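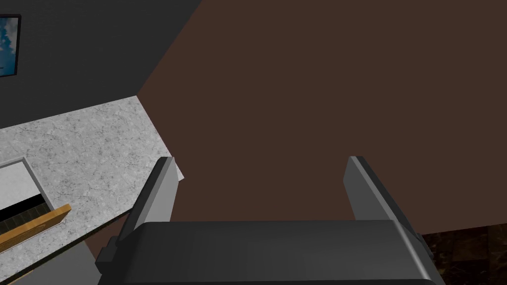
**Stool news from the Brodex bench catalog**

The Kokum lab stool has been updated, which will please everyone who has ever sat on the old one. The new model keeps the five-star base and the vinyl seat, and adds a foot ring that stays where you put it. The previous ring had a habit of sinking toward the floor by lunchtime, taking your feet along for the ride.

Seat height now runs up to 36 inches on the tall cylinder. Vinyl comes in 9 colors, 4 of them gray. We asked the factory whether this was a mistake and were sent a fifth gray to consider.

Cho footrests are back in stock too. We have more than 70 in the warehouse, mostly in one corner, mostly in front of the door. Please order some.

Customers waiting on the Fumeo drafting chair will have to wait until April. The armrests passed their load test and then failed the one where somebody tries to attach them with the supplied screws. Longer screws are on the way.

Orders for stools and footrests placed by 12th December ship before the holiday shutdown. Casters are soft for hard floors unless you tell us otherwise, so if your lab is carpeted, tell us otherwise. We may also ask why your lab is carpeted.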